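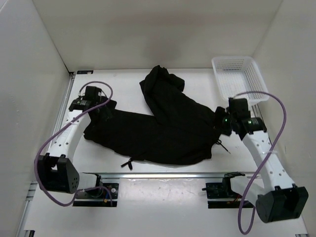 Folding Dark Clothes on a White Surface: Final Report

Usley Student Projects, Household Textiles Group
July 1, 2024

1. Introduction

Most folding guides start with a T-shirt or a towel, and most of them show a light-colored item with clear edges. Our project looked at a harder case. We wanted to know how a loose black garment with a drawstring should be laid out, flattened and folded so that it fits into a small basket and comes out with few creases.

Black fabric is difficult for a simple reason. Folds and seams do not show up well against each other, so it is hard to tell a leg from a pocket or the front from the back when the garment is in a heap. A drawstring adds a second problem. The ends slip out of the waistband, get caught under the fabric and leave a ridge in the finished fold.

The project ran through June. It was the second of two textile projects in our course. The first one, on towels and pillowcases, is in a separate report and is only mentioned here where the method is the same.

2. Materials

The garments were pull-on pants and similar loose items, all black, all with a cord at the waist. We bought one set from Enis and one set from Zou. The Enis pants are a thin knit. The Zou pants are a heavier weave and hold a crease longer.

We also used a white work surface with plain white walls on the sides and back, and a white plastic mesh basket, rectangular, open at the top. The basket stood in a back corner of the surface during layout so that it did not have to be fetched.

The surface was wiped before each session. Lint from black knit shows up at once on white, and we did not want it going back onto the next garment.

3. Starting Condition

Each trial began with the garment crumpled in the middle of the surface. We did not arrange it. It was picked up by the waist, held over the surface and dropped. Drops that landed partly over the edge were repeated.

We sorted the starting heaps into two kinds. In a long heap the main part of the garment is stretched from side to side, and one leg or fold goes off in another direction, often bunched or twisted toward the end. In a round heap everything is gathered in the center and no end can be picked out. Long heaps were easier. The two ends can be taken hold of right away, and pulling them apart removes a good part of the wrinkling before any real folding begins.

With a round heap it was best to find the cord first. The cord leads to the waistband, and once the waistband is found the legs follow.

4. Method

The steps below are the final version. Earlier versions are in section 6.

Take hold of the garment at both ends and draw it out sideways until the fabric between the ends is straight. Do not lift it high. Lifting lets the loose leg swing under the rest.

Find the waistband and turn it to one side. Lay both legs away from it in the same direction.

Pull any twisted leg straight from the hem. Twists near the hem come out easily. Twists near the crotch seam need one hand at the seam.

Tuck the cord ends inside the waistband. If there is a toggle, place it flat at the center front.

Smooth from the waist to the hem with an open hand. Fold one leg over the other, then bring the hems up to the waist. Fold once more if the garment is going into the basket.

Place it in the basket with the last fold facing up.

5. Results

We recorded 500 trials. Of these, 490 ended with the garment folded and in the basket. The other trials were stopped, either at the twist step or when the cord came back out during the last fold and the garment had to be opened again. We counted a reopened garment as a stopped trial even if the second attempt went well.

The thin Enis knit flattened faster but moved more. The legs slid on the surface when the other side was pulled, and the first fold was often crooked. The Zou pants stayed where they were put. They needed more smoothing, and creases from the heap could still be felt after folding.

The white surface helped in every session. The outline of a black garment is very clear against it, and a stray cord end is easy to see when it lies on white. A cord lying on the black fabric is another matter, and we missed it several times. Running a hand along the waistband before folding solved most of this.

6. Changes Made During the Project

At first we tucked in the cord at the very end. This did not work, as the cord was usually buried by then. Moving the step ahead of smoothing was the most useful change we made.

We also tried shaking the garment out before laying it down, as most people do at home. It works well for towels. With the knit pants, one leg often wrapped around the other on the way down. We dropped the shake and kept the sideways pull.

The basket was moved once. It first stood in front, where sleeves and elbows hit it. In the back corner it was out of the way, although it has to be reached over the garment.

7. Limits

All garments were black and all had a cord, so the results say little about jeans or anything with buttons. Garments were washed once before the project and not again, and the knit became softer with handling. Later trials may have been easier for that reason. We did not measure the creases, only looked and felt for them.

8. Further Work

A third set of pants from Ovley was ordered but came too late to be used. They have a wide elastic waist along with the cord, and we expect the waistband to curl when pulled. The next group could begin with those. It would also be worth repeating the round-heap trials on a dark surface, which is closer to what people have at home when they fold laundry on a bed or a couch.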